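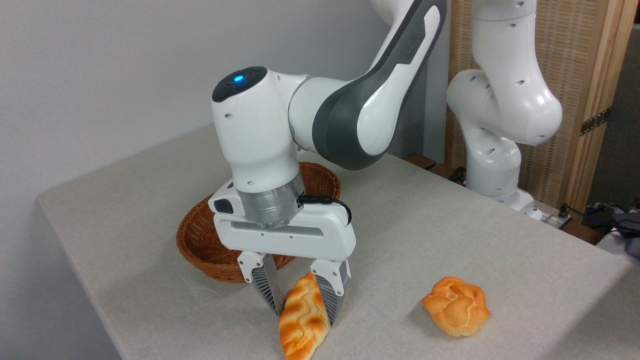 How many kinds of bread will the Halliday breakfast table carry by October?

Eleven, up from the four we had when the Zora grant came through.

The long twists and the knotted rolls are the two that guests ask for again, so both stay! Umulari now bakes them for us in batches of 50, and we set them out on plain beige cloth with wicker baskets (so much nicer than the steel trays). Of the $2000 for tableware, $10 is left. Next month we start on the seeded loaves, and the Nernenov site gets its first full table at 7 a.m. on opening day.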